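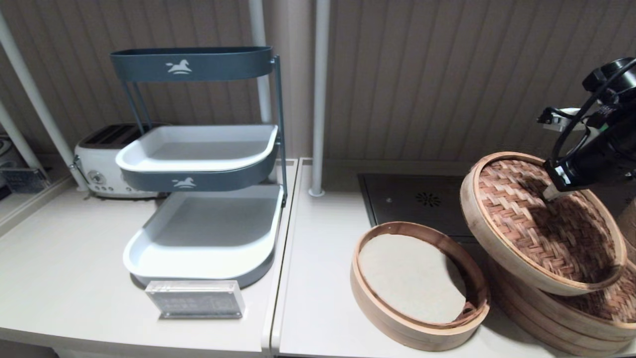 Jolene Halliday

Llevo desde marzo prometiendo que iba a escribir sobre la encimera y no sobre el resto de la casa, así que vamos con la encimera.

Todo empezó con las vaporeras de bambú. Me las regaló mi cuñado Preben cuando nos mudamos a Tumodbridge, con la solemnidad de quien entrega un violín, y pasaron el primer invierno encima del armario del pasillo, junto a una maleta sin ruedas y un humidificador. Las bajé un día que tenía empanadillas congeladas y remordimientos. Desde entonces viven a la vista, apiladas al lado de la placa, y la verdad es que por dentro la tapa tiene un trenzado en espiga bastante más bonito que cualquier cosa que yo haya colgado en una pared.

Lo de los papeles me costó. Al principio ponía hojas de lechuga, como recomendaba una receta que guardo impresa y manchada, y la lechuga se quedaba pegada al bollo con una lealtad conmovedora. Ahora uso discos de papel. Vienen en paquetes que anuncian facilidad de uso y que siempre me entregan el disco con un borde arrugado, como si hubiera dormido vestido. Lo pongo igual. Los bollos no se han quejado.

El otro asunto es el organizador gris de tres pisos, el de los caballitos blancos. Lo compré yo y lo defiendo yo sola. Me gustó el gris pizarra, me gustaron las bandejas blancas por dentro y, por qué negarlo, me gustó el caballo. Rongrong, que viene a cenar a menudo y opina más a menudo todavía, preguntó si era para el cuarto de un niño. Es para los ajos, los limones y las pilas que no sé si están gastadas. La bandeja de abajo es la más grande y por tanto la peor: todo lo que no tiene sitio acaba allí — incluidas, una vez, las llaves del coche, que busqué una tarde entera en tres abrigos.

Detrás queda la tostadora. Blanca, de aire retro, con su rueda delante y su palanca. La rueda tiene en mi casa dos posiciones útiles, pan tibio y arrepentimiento, y quien la toque sin avisar friega. Sé que ponerla detrás del organizador es una tontería, porque para hacer una tostada hay que mover medio mobiliario, pero desayuno menos pan, y eso también es una dieta.

De la pared acanalada beige ya hablé cuando la pusimos y no pienso reabrir la herida. Diré solo que las ranuras verticales visten mucho y que la harina les encuentra el gusto enseguida. Un pincel de repostería viejo hace el trabajo mejor que cualquier trapo. Lo mismo con la junta entre las dos encimeras, donde se acumula una miga de origen antiguo.

Me queda decidir dónde guardar los cestos. En un armario cerrado me da miedo que críen moho, y fuera ocupan el sitio donde corto la cebolla. De momento corto la cebolla en la mesa del comedor. Si alguien tiene una idea que no implique taladrar, los comentarios están abiertos.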